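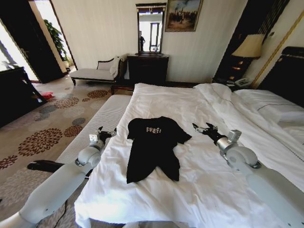

Sena Sulemana wanted to know if she could skip the board and fold straight on the bed, and whether the shirt has to be face down every time. Yes to the first, mostly yes to the second. Both covered in this section now.

Edura Folding Guide, Section 4: T-shirts on the bed
Posted 8/15/23 by Elikem Aidoo

This site uses cookies. By continuing to browse you agree to our use of cookies. Accept / Manage settings

Replaces the old T-shirt page. Old page had the sleeve step in the wrong place. If you printed it, toss it.

4.1 Before you start

You need a flat surface bigger than the shirt on all sides. Bed is fine. Table is better for small stuff, bed is better for anything XL and up. Clean hands, no lotion.

Bed type matters a little. A duvet gives under your palms so creases you press in don't hold as well as on a table. Not a problem for tees. Is a problem for dress shirts, see Section 6.

NOTE: Black shirts show every bit of lint, and white bedding sheds. Lint roller at the end, not the beginning.

CAUTION: No folding on a bed with a heating pad or electric blanket switched on under the cover.

4.2 Prep the bed

1. Pull the duvet toward the foot end till the middle is smooth. Edges can stay messy.
2. Push pillows up against the headboard. Out of your reach area.
3. Any big roll or bunch in the duvet, push it up to the top. Don't leave it under the shirt.
4. Sweep your forearm across the middle once. If you feel a ridge, sweep again.

Don't make the whole bed for this. You'll be unmaking it with laundry anyhow.

4.3 Lay out the shirt

1. Pick it up by the shoulder seams. Not the collar, collars stretch.
2. One shake, downward.
3. Lay it with the collar away from you, hem toward you. Face down if you want the print showing on the finished fold. Face up if you don't care or if the print is the rubbery kind (see caution).
4. Pull both sleeves straight out to the sides.
5. Hold the collar lightly with one hand. Other hand flat, smooth from the chest down to the hem.
6. Tug the bottom corners until the side seams run straight.

Most people rush step 5 and then wonder why the stack leans. If there's a fold running across the chest and you can't read all the lettering, you're not done with step 5. Lift the hem, let air under, lay it back down. Works better then pushing at the fold with your fingertips.

NOTE: Side seams twist on cheap tees after a few washes. You can't fix that here. Line up the shoulders and the hem and ignore the seam.

CAUTION: Thick printed lettering can stick to itself if it's folded inward while warm from the dryer. Let it cool first. Never iron directly on it.

4.4 The fold

Shirt face down, collar away from you.

1. Pick a line from the middle of the right shoulder straight down to the hem. Fold the right side in along it.
2. Sleeve now points across the shirt. Fold it back on itself so it lies along the outside edge. Don't let it stick out past the fold.
3. Same on the left.
4. You should have a long strip, same width top and bottom. If it's wider at the bottom, open the sides and do them again. No shortcuts on this one, sorry.
5. Fold the hem up to just short of the collar. Leave a finger's width.
6. Fold in half again for a drawer, or in thirds if you want it to stand up on edge.
7. Flip it over. Print should be on top.

Long sleeves: at step 2, fold the sleeve down at an angle so the cuff ends up near the hem. Rest is the same.

Face up version: do steps 1 to 6 exactly as written, skip the flip. Print ends up inside. Cool shirt only.

4.5 Stacking and putting away

1. Stack with the folded edge facing you. Same direction every shirt.
2. Heavy cotton at the bottom, thin ones on top.
3. Stop when the stack starts to slide on the duvet. Start a new one next to it.
4. Carry with one hand under and one on top.
5. Dresser drawers: standing on edge if the drawer is deep, flat if shallow. Leave room for a hand at one side or you will wreck the row getting the first shirt out.

NOTE: Don't leave stacks on the bed and sit down next to them. They go over.

If you use the Zuvby dividers, set the divider before you load the drawer. Fenna Martens sent in a fix for dividers that creep forward: a strip of shelf liner underneath, cut a bit shorter than the divider. Added to Section 9.

4.6 If it comes out wrong

Fold is fat in the middle. Sleeves are overlapping. Go back to 4.4 step 2 and lay them closer to the outside edge.

Collar is bent over. You folded the hem up too far. Finger's width.

Won't stand up in the drawer. Too thin for thirds. Use halves and lay it flat, or roll it.

Creases across the front next day. Drawer too full, or shirt went in damp. Take 2 or 3 out, check the rest.

Print is stuck together. Don't yank. Warm the back of the shirt with a hair dryer on low and peel from one end.

One shirt is always a different size from the others. Make your widest shirt first and match the rest to it. Gervasio Aravena uses a magazine as a width guide, lays it on the back just under the collar and folds the sides over, then slides it out. Fine by us. Take the magazine out before step 5.

4.7 Changes in this version

- Sleeve step moved to where it belongs
- Face up fold added
- Sticking print caution added, thanks Delali Ankrah
- "Forearm sweep" was "hand sweep", forearm is quicker
- Removed the part on folding tank tops, its in Section 5 now

Subscribe to the Edura newsletter for new sections as they go up. Enter your email. Unsubscribe any time.

Next: Section 5, Tank tops and anything with straps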